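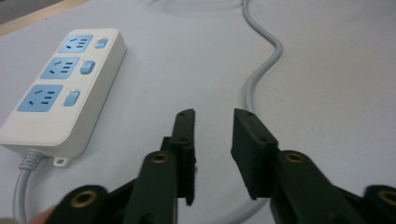

Three-socket strip with a switch beside each socket.

The case for individually switched outlets

Most power strips sold for desks have one master switch, and most of those switches are never used. The reason is mechanical. A single rocker cuts everything downstream of it, so the lamp goes off together with the router and the backup drive. After the first interrupted backup the switch stays on for good, and the strip is reduced to an extension cord with a light in it.

A strip with one switch per socket behaves differently. Each load can be isolated without touching the others. The soldering iron can be dead while the lamp stays on. A charger can stay in its socket, switched off at the strip, and the plug does not get pulled and reinserted twice a day. Contacts wear with insertion. So does the patience of whoever has to reach them.

Setareh Naseri, who shares my bench, objects that more switches mean more parts to fail. She is correct. Three small rockers present more failure points than one large one, and a cheap rocker is a poor component. My answer is that a failed rocker on such a strip usually costs one socket, and a failed master costs all of them. I will take the first fault over the second. I replaced 2 master-switch strips before changing types, and have not gone back.

The placement of the switch matters more than the color or the finish. It should sit directly beside the socket it controls. Strips that group the switches at one end force the user to count along the row, and a user who is counting will at some point shut down the wrong device. Labels help until they peel.

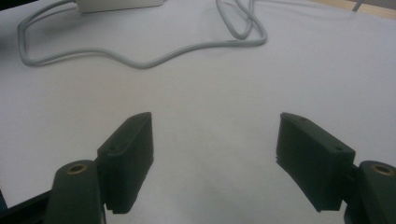

Where the strip goes is the second half of the argument. The usual advice is to hide it under the desk, screwed to the underside or dropped into a cable tray. For a master-switch strip that does no harm, given that the switch is not used anyway. For an individually switched one it defeats the purpose. The objection I hear is that a strip on the desktop takes up working area, and on a small desk that is fair. On a wide, flat white top like ours, where a few things sit off toward the far edge, the footprint is a minor cost. A pale matte surface has the further advantage that a gray cord on it is easy to see and to trace by eye back to its plug.

Tae-yang Sun mounts his on the wall, some 90 centimeters up, using the tab on the end of the housing. I have no quarrel with this provided the cords have slack. A cord pulled tight at the collar will fail there first, whatever the quality of the strip.

None of this alters the rating. Three switches do not permit three heaters. Add up the loads, compare the sum with the figure printed on the strip, and leave a margin. My own bench draws under 400 watts with everything running, and I checked it again in December after adding a second lamp.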